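Steam Heat

The town of Usuga has one main street, a closed cannery and, on the first morning of the Bandeck market, a line for dumplings that starts before the coffee stand opens. The market runs from May until the first hard frost. Most of the people in line grew up eating something else.

Steaming used to be a chore here. Older residents remember gray cabbage, and carrots cooked until a fork fell through them. The change began at Sultus, a lunch counter in the former bus depot, which put pork buns on the menu as a weekend special and never took them off. The kitchen now makes 400 buns on a market day and usually sells out by 1 p.m.

Part of the appeal is cost. A steamer needs a pot, some water and a burner. Cooks who tried the buns at the counter wanted to make them at home, and the hardware store, which had never sold kitchen goods beyond canning jars, began to stock bamboo baskets next to the paint.

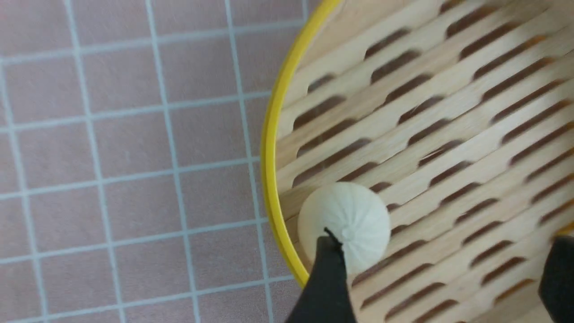 The slatted base of a bamboo steamer lets the heat up from below.

Bamboo has one clear advantage over metal. The lid takes in some of the moisture, so less of it drips back on the dough. It also has drawbacks. A basket put away damp will grow mold, and one left over a dry pot will scorch. The cooks at Sultus rinse theirs in hot water without soap and stand them on edge overnight.

Grerkeck, a cooking school in an old church hall, runs a class in the subject twice a month. Students pay for the flour and share the stoves. The first session covers dough and nothing else. It has to rest, and the school has found that beginners cut that time short more often than they make any other mistake.

The second session deals with fillings. Pork and scallion is standard, but the local versions have drifted. Smoked trout turns up in the fall, and so does squash with brown butter. One class voted for rhubarb, and the result leaked through every seam.

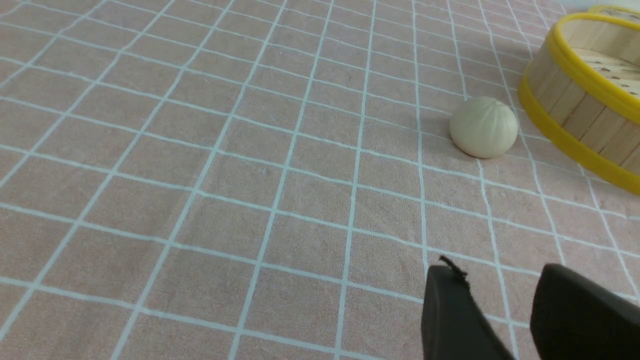 Bringing It Home

Home cooks tend to crowd the basket. Buns need two fingers of space on every side, and small batches work better than one packed load. Cabbage leaves make a good liner and can be eaten afterward. Parchment works too if it has holes in it.

Timing depends on size. Start counting when steam comes out steadily, and leave the lid alone. When the time is up, turn off the burner and wait two minutes before lifting it, or the tops may wrinkle.

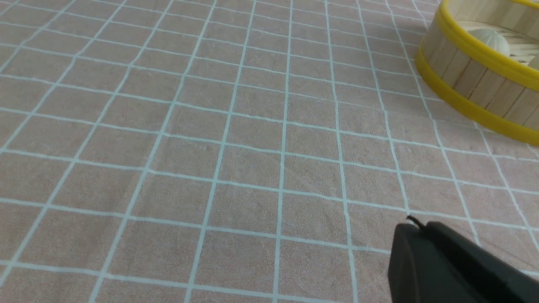

Buns are best eaten at once, and that makes them awkward food for a formal dinner. In Usuga they are mostly served in rounds, with the cook up and down from the stove and everyone else reaching. A plain cotton cloth, or a grid print like this one with its thin pale lines on pink, suits that kind of meal. Soy sauce will get on it. Leftovers freeze well and go straight from the freezer to the steamer, with a few extra minutes added.

The Bandeck market plans a second dumpling stall this season, next to the honey seller.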